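Bomwood – Arbeitsgruppe Einrichtung und Ordnung
Niederschrift der Besprechung vom 14. Juni 2022

Anwesend: Bereiche Einrichtung, Textilpflege, Lager
Protokoll: Bereich Lager

TOP 1 Niederschrift der letzten Sitzung
Ohne Änderungen genehmigt. Der offene Punkt aus dem März (Beschriftung der Fächer) wird unter TOP 3 behandelt.

TOP 2 Kosten
Für Ausstattung und Kleinmaterial stehen im laufenden Jahr 2000 Euro zur Verfügung. Davon sind 157 Euro für Einlegeböden abgeflossen. Das Angebot der Firma Asuvton (Nr. 3807) über Schubladeneinsätze liegt vor, die Lieferzeit ist noch zu klären. Ein Vergleichsangebot von Baran wird eingeholt.

TOP 3 Weißes Regal- und Schrankelement, Schublade
Der Bereich Einrichtung berichtet zum Stand. Das Element mit verglaster Tür und offenen Fächern bleibt an seinem Platz. Textilien werden künftig getrennt von Dekoration und Kartonagen abgelegt. Strittig war die Schublade: Einlagern von Tüchern ja, jedoch gefaltet. 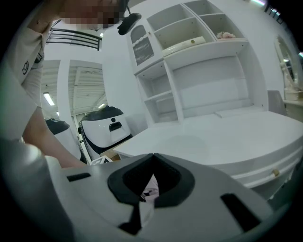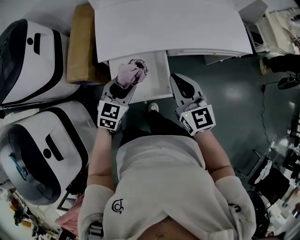

Rosa Tuch und offene Schublade: mittlere Aufnahme. 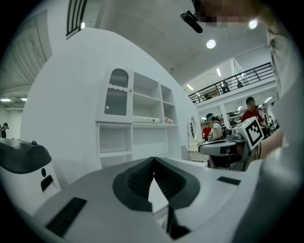
Der Bereich Textilpflege beantragt, die Schublade ausschließlich für Tücher und kleine Wäschestücke zu nutzen. Einwand des Lagers: Damit entfällt der Platz für Zubehör. Nach kurzer Aussprache wird dem Antrag gefolgt, Zubehör geht in die offenen Fächer des Regals. Zerbrechliches kommt hinter die Glastür – Schlüssel oder Verriegelung sind nicht vorgesehen.

Für die Fächer gilt vorläufig:
Oben: Dekoration, künstliche Blumen
Mitte: flache Schachteln, Etikett nach vorn
Unten: Reserve, bis zur Beschriftung frei zu halten

Die Beschriftung erfolgt nach dem Schema Plistora, Version 2. Die bisherigen Klebeetiketten werden nicht weiterverwendet. Schriftgröße und Position legt der Bereich Einrichtung fest. Die Tischplatte am Element ist nach Arbeitsende abzuräumen und mit einem weichen Tuch abzuwischen, Scheuermittel sind wegen der glänzenden Oberfläche unzulässig.

TOP 4 Bodenflächen
Kartons sind nach dem Auspacken flach zu legen und ins Lager zu bringen. Kabel auf dem Boden sind entlang der Wand zu führen. Kleinteile werden in einer Kiste gesammelt, deren Standort noch festzulegen ist.

TOP 5 Aufgaben
Vergleichsangebot Baran einholen – Lager
Faltmaß für Tücher festlegen – Textilpflege
Etiketten drucken und anbringen – Einrichtung
Standort der Sammelkiste vorschlagen – Lager

TOP 6 Verschiedenes
Die Bestandsliste wird erst nach der Beschriftung neu angelegt. Der nächste Termin wird per Rundschreiben bekannt gegeben.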